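Halász Lab Newsletter
7/3/25

Table edge fault in the Zusaneo scenes: what went wrong and what to do with your data

In June an arm at the Urnthorpe site pushed its closed fingers into the edge of a table and kept pushing until the force limit stopped it. There were no injuries. The table has a dent, one fingertip pad was replaced, and the arm passed its checks and was back in use the same afternoon. The policy running on it had been trained only on Zusaneo simulation data, and it had a good score there. This item covers the cause, which episodes are affected, and the changes to the scene files and to the rules for running on hardware.

What happened

The task was an ordinary pick from a cloth-covered table. The object had been placed close to the left side. The arm came in from outside the table, lower than it should have been, and moved sideways toward the object. The fingers met the table edge just under the top surface. The policy did not back off. It repeated the same sideways command, and the Skeker controller did what it was told until the force limit tripped.

The operator was at the stop button and pressed it, but the log shows the controller had already stopped the arm by then. The time between first contact and the stop was longer than it should have been. The force limit had been raised the week before for a drawer-pulling task and was not put back. That is a separate mistake from the simulation fault, and it made this one worse.

The cause

In the Zusaneo tabletop scenes the cloth is a visual mesh. It lies on the top and drapes over the side, and it looks like a solid thing to the cameras. The arm does not touch that mesh in the physics. It touches a hidden collision box meant to match the table underneath.

In one version of the table, the collision box was narrower than the table the cameras saw. The gap was on the left side, along the drape. An arm could come in low from that side and pass through the hanging cloth and the outer part of the table without any contact being recorded. It only met something solid further in. For an object near the left edge, a low path through the cloth was shorter than going up and over, so the training favored it.

The box was made narrower during a cleanup of the asset library. The table was rescaled for a new cloth, the visual mesh was scaled correctly, and the collision box kept its old width. The check that compares the two only looked at height. It passed.

We did not see this in the rendered videos for two reasons. Most objects are placed toward the middle of the table, where the box was correct. And in the default camera view the gripper is often in front of the drape anyway, so fingers inside the cloth and fingers in front of the cloth look much the same. People who reviewed the clips were looking at whether the object was picked up.

Which data is affected

We re-ran the recorded joint paths against a corrected box and flagged any episode where the hand or wrist would have hit the table. That gave 1,454 episodes across 6 scene families. The green plaid cloth scenes are the largest share, including those with the basketball and the spire model. In those scenes the gripper often starts low and to the left of the objects, close to the draped edge, so there was more chance of a bad path.

A flagged episode is not always a bad demonstration from start to finish. In many of them the contact is a brush of a fingertip on the way in. We are still pulling all of them. Sorting the mild cases from the serious ones would take longer than generating new ones.

Scenes with bare wooden tables were not touched by the cleanup and came through the re-run with no flags. Background furniture in the plaid scenes was also checked, mainly because the arm can reach the low dark surface near its base. The box for that surface is correct.

What has changed

The collision box now matches the visible table on every side, drape included. For the drape we used a thin solid strip. Real cloth would move if a finger touched it, and the strip does not, but we would like the policies to stay away from the edge altogether and the strip does that.

The asset check now compares width, depth and height. It also sweeps a small test sphere around the outline of every table and reports any place where the sphere goes into the visible mesh without a contact. The sweep adds a few minutes to a library build. It has already found a shelf with a similar gap, which had not been used in training.

The Skeker force limit is now loaded from the task file at the start of each session and goes back to the low default when the session closes. Raising it requires 2 people to sign the log.

What you need to do

If you trained anything on the tabletop set before the fix, check your episode list against the flagged list in the shared data folder. If there is a match, do not run that policy on an arm at Urnthorpe or anywhere else until it has been retrained. Simulation tests are fine, but use the corrected scenes. Expect the success rate to go down. Our own baseline dropped on left-edge placements and stayed where it was on the rest, and we would sooner have that number than the old one.

Before a first run on hardware, every new policy now has to complete 6 edge trials at reduced speed with a foam block fixed along the table side. The block is on the shelf next to the arm. Please put it back after use and write down any contact, even a light one.

If you keep local copies of the scene files, delete them and pull again. Editing the old box by hand is not enough - the drape strip is a new part and the old files have no entry for it.

Still open

We do not yet know why the policy kept pushing after contact. The training data has very few cases where the arm touches something it should not and then moves away, so it may have had nothing to go on. A small set with deliberate edge contact and recovery is being built in the plaid scenes, beginning with the gripper open and low beside the cloth. Reports of odd behavior near table edges, in simulation or on hardware, should go in the Zusaneo fault log with the episode number and the scene version.
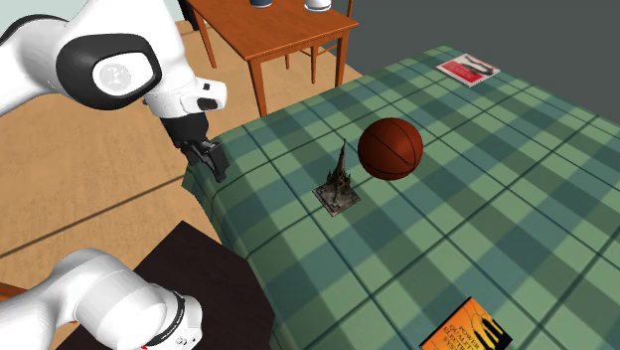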